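We finally went to see the Jalineck estate, the one the Gresus family band bought with their first album money. It has 31 rooms and a lake, and the gates stay shut apart from 3 open weeks in August. Tickets are 40 pounds, more than I wanted to pay.
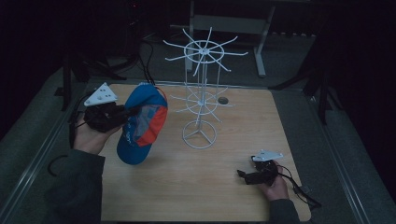
A blue and orange cap beside the white wire rack.

The house is smaller than it looks in the magazines. You get the hall, the music room and the long gallery, where 256 framed records go up both walls. The bedrooms are closed off, so no luck if you came for the famous bath.
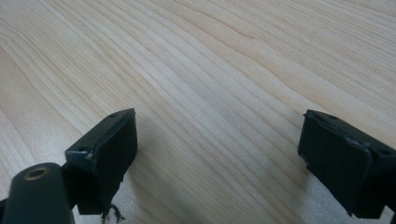
The garden was better. There is a walled part with pears, and the tea room, run by Kaewsai, does a good lemon cake. We stayed until closing and missed the early bus back to Gristus.

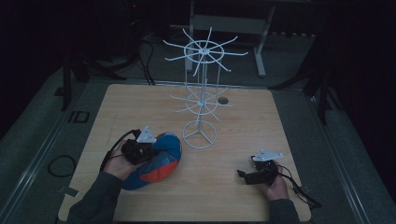

Blue and orange-red, on the square table.

I'd go again for the garden ticket alone.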